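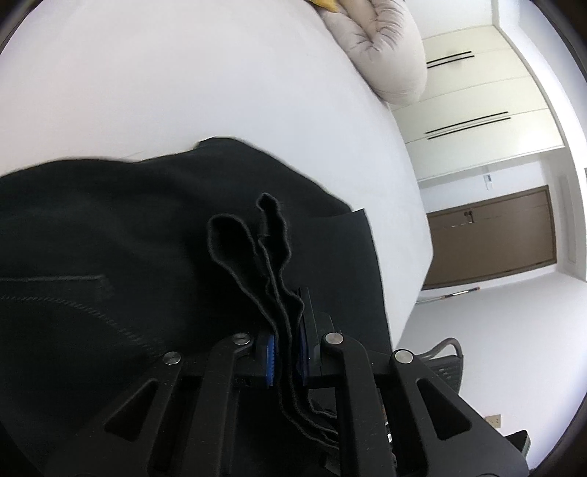
Black garment spread out on the white surface, cabinets and door to the right.

Petchrat Clothing Care Pilot
Progress report to Trekora, period ending January 1, 2019
Prepared by Eimear Foley

Where we are

The pilot was funded to find out whether sorting, mending and folding clothes in the rooms where people keep them would lead to fewer garments being thrown out. We are halfway through the grant and I can't tell you that it does. I can tell you what has been done, what it cost, and which of the claims in our original application I would now take out.

Rooms visited so far: 30. Planned by this point: 33. The three missing visits were postponed by the residents and Yupin Khunthong has rebooked two of them. I don't expect the third to happen.

What the work looks like

Each garment is laid out flat, checked along the seams and hems, and put in one of three piles: fold, mend or let go. The check goes well on light clothes. Black clothes are slow. Dark stitching on dark cloth is hard to follow, and wherever the fabric bunches up the folds go so dark that a split seam could sit in there unnoticed. The garment at the head of this report has a line of stitching that can be made out well enough against the black, and a patch at the end of one seam that looks slightly worn. Whether a patch like that means "mend" or "fold" is the sort of question our checklist was meant to settle. It doesn't. Jintana Khamphan and Arwel Edwards sorted the same pile separately as a test and disagreed on eight pieces, nearly all of them black or navy.

The application said the checklist would give "consistent results regardless of who is sorting." I wrote that sentence and I would like to withdraw it.

Working surface

We asked for money for folding tables and didn't get it, and I no longer think that was a mistake. A plain white surface does the job. The outline of a dark garment shows up at once, and so do sleeves and corners that have doubled under. A soft surface is worse for pressing a fold than a hard one, but the difference in finished folds was too small for me to argue over. Arwel still wants the tables. His case is his back, which is fair, and I have told him to put it in writing for the next budget.

Folding

The fold guide supplied by Arkix was written for shirts and towels. It has nothing useful to say about a large, heavy garment that won't lie square, and people tend to give up at that page and roll the thing instead. Rolled clothes went into drawers perfectly well. I have asked Oduor Tanui to write a replacement page that says so, and to cut the section on "presentation folds," which not a single resident asked for.

I also have doubts about the idea that neat folding makes clothes last longer. We put it in the application because it sounded likely. Nothing collected so far bears on it one way or the other, and the pilot isn't long enough to find out.

Storage and moths

Pestex sachets were put in with the stored woolens. We have had no complaints of moth holes. We hadn't had any before the sachets either, so please don't read that as a result.

Spending

Spent to date: $3219. Most of it went on thread, needles, replacement zippers, storage bags and travel. The travel line is running ahead of plan because visits take longer than we allowed and can't be paired up on one trip. If nothing changes, travel will run out before the visits do. I would rather move money across from the printing line, which was set aside for a leaflet that I don't think we should print until the checklist works.

What we ask of Trekora

Permission to move the printing money to travel.
Agreement to drop "garments saved" as the headline measure. We have been counting anything in the mend pile as saved, including pieces that haven't been mended yet, and the number flatters us.

Next period

Rewrite the checklist with a separate section for dark fabric, including a second look under a lamp.
Repeat the double sort with Jintana and Arwel on a fresh pile.
Finish the rebooked visits.
Return to a handful of the earliest rooms and ask what has been worn and what has stayed in the drawer. Yupin will do the asking.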